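**Koutsoukos two-finger gripper: equipment review, Stokbridge laundry trial**
Reviewer: Esko Valtonen, 4 February 2021

The gripper closes accurately and is easy to mount. It cannot be recommended for unattended use. In 100 door-opening cycles it lost grip force 2 times, and the controller logged no fault on either occasion.

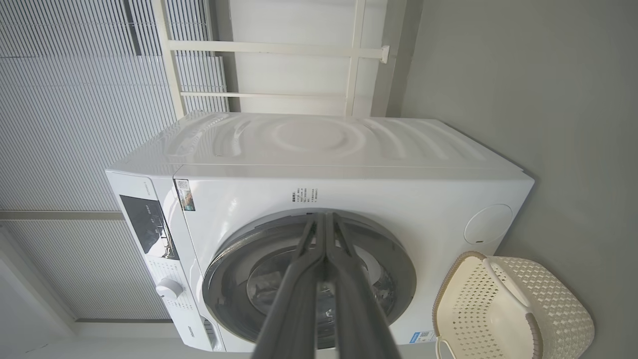 Does a restart clear the fault?
Only until the next warm-up. The force sensor must be recalibrated by hand before work resumes.

Rating withheld pending the supplier's reply to I. Saarinen.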